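**¿Hay ya algún robot que recoja la encimera de la cocina?**

Kukico · 22/05/2022

Pregunto en serio. Tengo 4000 euros ahorrados y ninguna gana de guardar cosas en cajones. El nivel de dificultad viene a ser este:
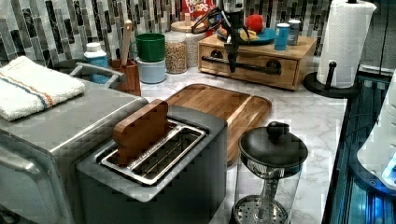
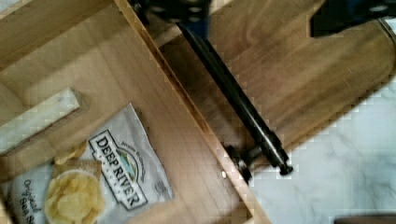
Boletín del foro, n.º 118, pág. 4

Me bastaría con que sacara el taco de madera de la tostadora y cerrara el cajón sin triturar las patatas fritas. ¿Pido mucho?

**Becerra**

Pides mucho. Agarrar un bloque rígido, bien. Una bolsa arrugada cambia de forma en cuanto la tocas, y ahí se atascan casi todos. Con el tirador de barra hay más esperanza – abrir cajones se les da decente si nadie mueve el mueble. En mi taller tenemos un brazo que coloca 758 piezas por turno, todas iguales. Le pones una torcida y se queda pensando en la vida.

**Ikent**

cómprate un lavavajillas

**Bindholm**

Yo esperaría. El mío es un aspirador y desde December, perdón, diciembre, vive debajo del sofá. Con esos ahorros pagas a una persona muchas tardes, y distingue el tomate de la manzana sin actualizarse.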